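From the Software Bench: What Changed in Kalby This Spring
May 2024

Those of you who stopped by in October will remember that our planner, Kalby, had a bad habit of thinking for a very long time and then doing something a bit silly. I am happy to report that it now thinks for a much shorter time, and that the silly things are fewer and a good deal more interesting. So pour yourself something warm, because I have been saving this up and I do tend to go on.

The big piece of news is that Kalby and Norkell finally talk to each other properly. Norkell, for newer readers, is our perception package. It takes the wrist view and hands back a set of regions, each with a guess at whether the thing is rigid, soft or stringy. Up to now the planner only asked for that once, at the start of a motion, and then went off with its eyes more or less shut. In the new release it asks again at every 5 steps of the path – and if the answer has shifted by more than a set margin, it throws away the rest of the plan and makes a new one.

You would think rigid things would be the easy part, and mostly they are. What gives us grief is soft goods piled near cords. A plush toy bulges when you squeeze it, a strap drapes over whatever is next to it, and a black cable lying across something yellow cuts it neatly into two regions that the software is quite sure have never met. A surprising amount of our spring went into persuading Norkell that the two halves belong together.

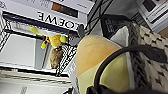 Barrett Dunleavy wrote to say that merging regions across a cord is asking for trouble, and that he would sooner keep them apart and let the planner treat each one as its own obstacle. A wrong merge, he pointed out, can send the fingers straight at something they should be going around, while a wrong split only costs you a bit of time.

It's a fair point, and we chewed on it for most of an afternoon. Where we ended up is a compromise. Norkell now keeps both versions, merged and split, and passes them along with a score for each. Kalby plans against the split version while it is moving through open space and switches to the merged one for the final approach, when it needs to know where the middle of the object really is. If the two scores are too close to call, it slows down and takes another look from a different angle. The threshold for that is 70 at the moment, on a scale that goes to 100, and I fully expect we will be fiddling with it all summer.

The second look is where the steep views come in. When the wrist tips up, you lose the table altogether and get ceiling, blinds, the underside of a monitor and who knows what else, and the old background model was hopeless with all that. It had only ever been shown things from above, poor thing. We have added 541 upward-facing frames to the tuning set, and Norkell is much calmer about vents and window slats than it used to be.

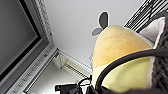
The yellow pear plush from a low angle, with the black cable curving across it.

A few smaller items before I let you go. The Kobori log viewer can now scrub the wrist view and the plan side by side, which I had been wishing for since forever. The default replanning timeout has gone from no limit at all to 20 seconds, so please check your own settings if you were relying on the old behavior (I was, and it took me a whole morning to work out why my runs kept stopping). And the Grovach driver still needs the older message format – leave the compatibility flag on for now, and we'll tell you in these pages when it is safe to turn it off.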